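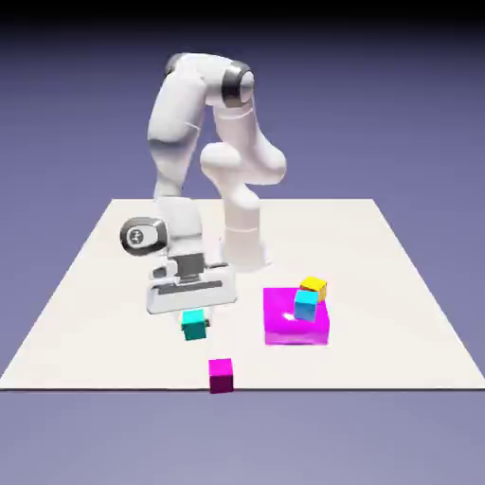 Esteban asked under my last post whether anybody could teach a robot arm with one of these handheld controllers without first spending a month feeling clumsy, and whether 300 was a silly amount of money to find out. I started typing a reply, it kept growing, and so it has become a review.

The thing I bought is the Flanden hand controller, the second version with the softer grip. It plugs in over USB and comes with a license for Prumelby, their practice and recording program, where you drive a simulated arm over a table and save each run as a demonstration. You hold the controller, you move your hand, and the gripper goes where your hand goes (more or less, I'll get to that). I've had it since early December and have used it most evenings, usually with a cup of tea going cold next to the keyboard.

Setup was pleasant enough. The installer wanted a restart in the middle, which I thought we had all left behind, and the calibration screen has you trace a slow figure eight in the air until a bar fills up. My bar stopped just short of full twice. Moving the sensor off my metal shelf fixed that.

The task I've spent the most time on is the cube one, with four little colored cubes and a big flat magenta block to put them on. It looks like something for a toddler and it will humble you! Coming straight down over a cube is easy. Closing the fingers without nudging it is harder, and getting a second cube to sit flat on the block when there's already one up there is where I lost whole evenings. If you set one down a touch too close to its neighbor it ends up tilted, and then you have to decide whether to save the run or throw it out. I throw mine out. Prumelby lets you do that with one button on the grip, and I love that button dearly.

It took me 12 runs before I kept one. After that it went faster, and by the end of the second week I had 100 demonstrations saved, which was enough to train a small policy overnight on my own desktop. Watching it reach for the teal cube with the same little hesitation I always have was a strange and lovely feeling. It had picked up my bad habits too, including the way I drift left on the approach.

Now the grumbles. The motion scaling has 3 settings and I want something between the lower two. Wrist rotation lags a bit behind your hand, so you learn to turn early and wait. Depth is hard to judge on a flat monitor and you'll find yourself leaning on the shadows, and those are very soft. The cable is too short, and I'm now on an extension I took off the printer. The manual covers recording nicely and says next to nothing about exporting, so I got that part from the Zerport forum, where people were very patient with me.

Against the old way, jogging the arm around with keys, there's no comparison for me. My keyboard runs were full of stops and square corners, and the policy I trained from them moved the same way.

So, Esteban, I'd say yes to the money if you mean to record a fair number of demonstrations, and maybe borrow one first if you only want to play. Plan on a clumsy week, not a clumsy month. Set the scaling to the lowest, rest your elbow on the desk, and start with the small magenta cube near the front edge, it's the one I found easiest to see.

Posted 17/12/2022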